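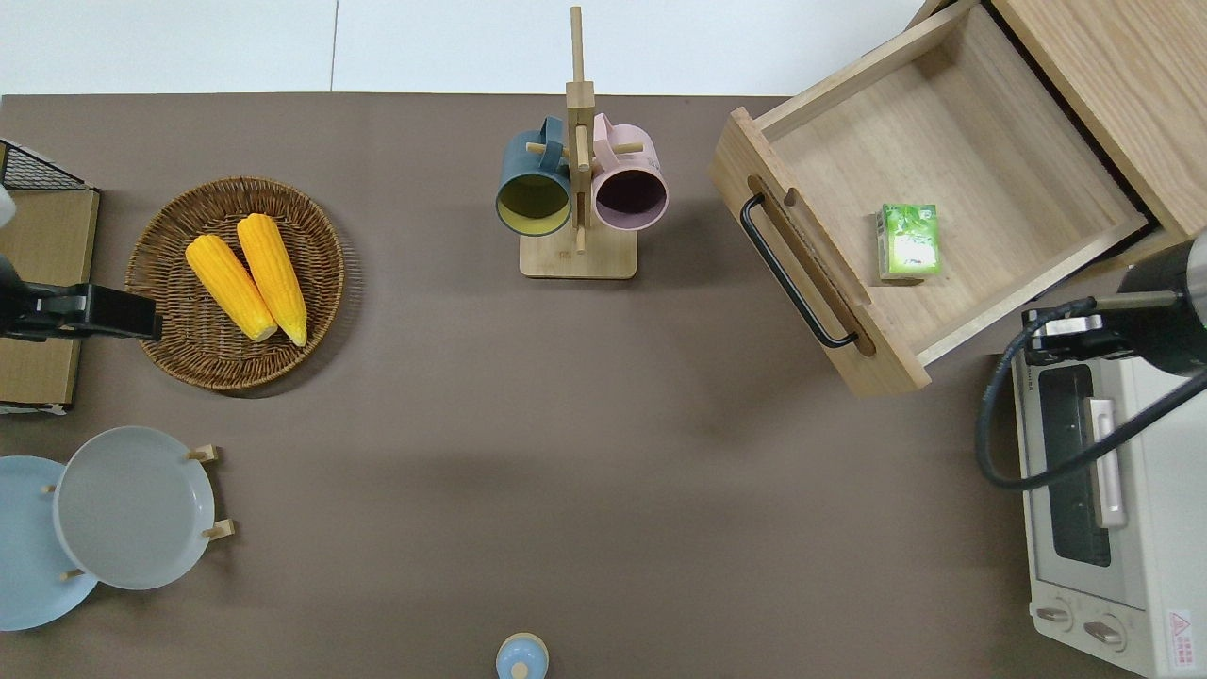
The Countertop You Can Live With

Home & Table | Kitchens
October
By the Neltby Magazine home desk

Every kitchen I have loved has had one surface where everything seemed to end up. In my grandmother's house it was the table by the back door, and from the end of summer until the first frost there was always corn on it. Corn waiting to be shucked, corn waiting for the pot, and now and then a couple of ears left over that she would cut off the cob for chowder the next day.

I thought of her table when I set out to write about small kitchens, and about the things people keep out in them. A round wicker basket with two ears of yellow corn in it is as good a place to begin as any. You could put the corn in the refrigerator, of course, and if you aren't cooking it today you should. But for the few hours before supper I like it in a basket where I can see it, because it settles the question of what we're having.

Wicker is forgiving stuff. Mine came from a market stall in Firkell and has carried onions, mittens, clean dish towels and, for one long winter, a cat. Shake the crumbs out over the sink, wipe it with a barely damp cloth, and let it dry well before you fill it again.

Then there are the dishes. I held out against a wooden dish rack for years, thinking it would go moldy on me, and I was wrong. The kind with short pegs holds a plate up by its rim and lets the air get to both sides. A light blue plate beside a pale gray one looks so nice standing there that I've stopped putting mine away between lunch and dinner. My own rack cost 22 dollars, and I rub it with a little mineral oil when the wood starts to look thirsty.

The mug tree is something people either grew up with or make fun of. I grew up with one! It takes up hardly more room than a saucer, and it frees a whole shelf. It also lets you enjoy the insides of your mugs, and potters do put a lot of thought into those – dark teal with yellow-green inside, say, or a pale pink one that turns out to be deep purple where the coffee goes. Hang the ones you reach for every morning and leave the rest in the cupboard.

I'm fond, too, of a little wooden cabinet with a drawer, set right up on the work surface. A black metal handle suits light wood very well. As for what goes inside, I have given up on rules. Mine has held tea bags, birthday candles and rubber bands, and a small juice box is just the sort of thing that belongs in there, ready for whoever comes in from school complaining of thirst.

Last comes the toaster oven, and a white one keeps a small kitchen feeling light. Give it breathing space on all sides, read the warning label before you slide anything up against it, and don't store things on top. Corn does beautifully in one, by the way. Husk it, rub it with soft butter and salt, wrap each ear in foil and bake at 400 degrees until the kernels are tender when you poke them with a fork. My grandmother would have boiled hers and said so, but she would have eaten a second ear.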